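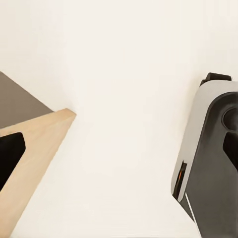 Simulator view, finger on the right, beige-panelled box on the left, nothing held.

Home chores checklist: simulated arm, pick and carry
Tuesday, December 9, 2025
Set-up: Plirano arm in the Zesano simulator

1. Clear space between finger and box before the move starts
OK. Plenty of pale surface between the two. I'd like it this tidy in my own kitchen.

2. Finger pad free of anything stuck to it
OK. Matt black, nothing on it that I can see from this side.

3. Indicator light showing
OK – small orange streak in the slot down the side of the finger. The Nikolovski notes don't say what orange means, so could someone add that please?

4. Box edges safe to approach
Comment. The top lip comes to a point and I don't love it. Fine in a simulator, but I'd want the approach slowed down before we try anything like it with real furniture.

5. Opening in the box panel checked
Not done. It's solid black in there from this angle and I'm not ticking what I can't see. Needs a second view.

6. Carry test, 100 runs
Pass, 96 good. The other 4 were all drops on the turn, same as in the Carby trial.

7. Time per item
Fail for home use. 340 seconds to put one mug away! I could have done the lot and had a cup of tea (and I'm slow).

So can it do the chores yet? Not mine. I'd trust it with plastic beakers if I had all afternoon, but the good plates stay with me for now. Items 3 and 5 still open, will redo both after the next update.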